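Ginbridge library to keep its doors open until nine

Night owls of Ginbridge, rejoice! The town library will stay open until 9 pm on three evenings a week from 16th January, and the upstairs study room, shut for most of last year while the roof was fixed, comes back into use on the same night.

The longer hours have been on the wish list for ages. Until now the library has closed at 5:30, just as plenty of people were finishing work, and anyone who wanted a quiet spot in the evening had to drive to Bornotbridge (and hope for a park when they got there). A petition started last September gathered 3625 signatures, a terrific result for a town this size, and the council voted the money through at its final meeting of the year.

Branch manager Volkan Güler has been pushing for the change since he took the job, and he could hardly stop grinning when we caught up with him at the front desk.

"We've got nurses studying for their next qualification, Year 12s, apprentices, people writing their family history," he said. "They've all been asking the same thing, which is when can I come in after tea. Now I can finally tell them!"

The study room has been repainted in white and the old carpet is gone. The heavy timber desks that many of us remember carving our initials into (sorry, Volkan) have been moved to the local history corner downstairs, where they look right at home beside the map drawers. In their place are wide, plain tables with plenty of elbow room for a laptop, a folder and a cup with a lid on it. Yes, cups with lids are now allowed upstairs.
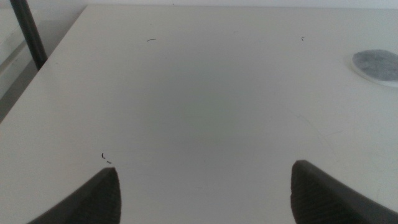

What's on after dark

The study room seats 21, and places can't be booked, so it's first in, best dressed. Downstairs there'll be something going on most late nights. A homework help session for high school students kicks off at 6 pm, and the Palivstead Writers' Group is moving its monthly meeting over from the bowls club, bringing its famous lemon slice along. Visitors are welcome, whether or not they've written a word.

There's also a new conversation circle for people practising their English, and a board games table near the large print shelves. Donations of games are very welcome as long as all the pieces are in the box.

The Sezer bakery next door has got into the spirit of it too and will keep its side window open for coffee and toasted sandwiches on library nights. The spinach and cheese one is an absolute ripper and we recommend it without reservation.

Children's story time stays at its usual morning hour, and the after-hours return chute will still be there for anyone running late. Parking behind the building is free after 6 pm, with new lighting along the path to the back door.

The late hours will run as a trial until the end of September. Anyone with ideas for evening activities can leave a note in the suggestion box at the front desk or phone the library during opening hours.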